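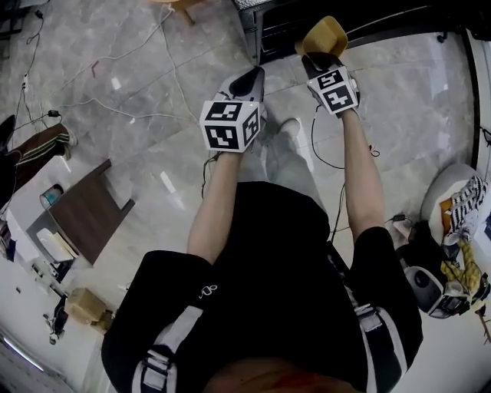 August, bench 3: glue trials for the Derkwood crate liners

Clamped the second batch at 7:40. Hide glue again, mixed a little thinner than Berhanu had it, and left the pot on low. Open time was better, up to 3 minutes before it started to skin over.

Ljubica weighed the offcuts: 112 g for the lot, bagged and on the shelf by the sink. Please don't toss them, I want to recheck after the weekend.

Sanded the test edges to 600. Too fine, I think. The glue line on the two coarse ones looks tighter. Next batch stays at whatever Edem used in the spring (ask him, his page is missing from the binder).

Skuvar called about the felt. They can do gray or green, same price. Said gray.

To do:
new brush, the old one sheds
return Omerović's long clamps
pull batch two at 4, saw through the middle, look for gaps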